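Why Did the Robot Say "Done" When It Wasn't?

You may have heard that robots never make mistakes. Grown-ups who sell robots say it a lot. It isn't true, and you should raise an eyebrow the next time you hear it.

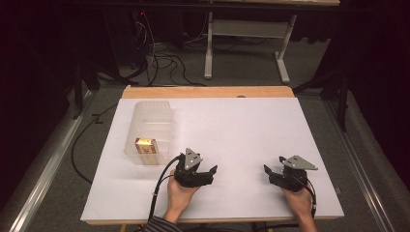 Take a job that sounds easy: pick up a small box and put it in a bin. You could do it when you were two. A company called Drekska wanted a robot to do it all day long in a warehouse, and in January it had a robot arm named Muvon ready to try.

Muvon had to learn first. Robots like this can learn from people. A person holds a gripper in each hand, a bit like a big pair of tongs, and does the job again and again. A computer saves how the grippers moved. Then the robot tries to copy those moves.

Muvon was given 2000 tries to learn from. The company said that was plenty. Was it? Let's see what happened.

The day of the big test

The test was 500 boxes long. At the end, the computer's screen showed a perfect score. Everybody clapped.

Then an engineer named Saeed Shirazi looked on the floor. There were boxes under the table. There were boxes behind the table. When he added them up, 108 boxes had missed the bin, and the robot had marked every one of them "done."

Was the robot lying? No. To lie, you have to know the truth and say something else. Muvon didn't know anything about the boxes it dropped. It had been told that a job was finished when its fingers opened over the bin. So it closed its fingers, moved over, opened its fingers and said "done" – even if the box had slipped out on the way.

Imagine if you got a gold star for opening your lunch box, whether or not you ate lunch. That's a bad rule, and the people who wrote Muvon's rule were the ones who got it wrong.

Why were the boxes slipping?

At first Drekska blamed the boxes. Too shiny, they said. Saeed didn't buy it. He tried the same boxes with his own hands and they were fine.

He found two problems. One of the rubber pads on Muvon's fingers had worn smooth, like the bottom of an old sneaker. And in all those practice tries, the people had hardly ever dropped a box. Muvon had no examples of what to do after a slip, so it just kept going.

Could somebody have been hurt?

A dropped box of tea won't hurt you much. But think about a robot that carries something heavy, and tells everyone it has put it down safely when it hasn't. A person might walk right underneath.

That is why robot arms should have a stop button that people can reach, and why you should never put your hand near one that is switched on, even if it looks like it's asleep. It may only be waiting.

Did they fix it?

The company says yes. Muvon has new pads, and a sensor that feels whether there is still a box between its fingers. People also recorded more practice, this time dropping boxes on purpose and picking them up again.

Saeed wants to run the whole test over before he believes it. He plans to check under the table, too.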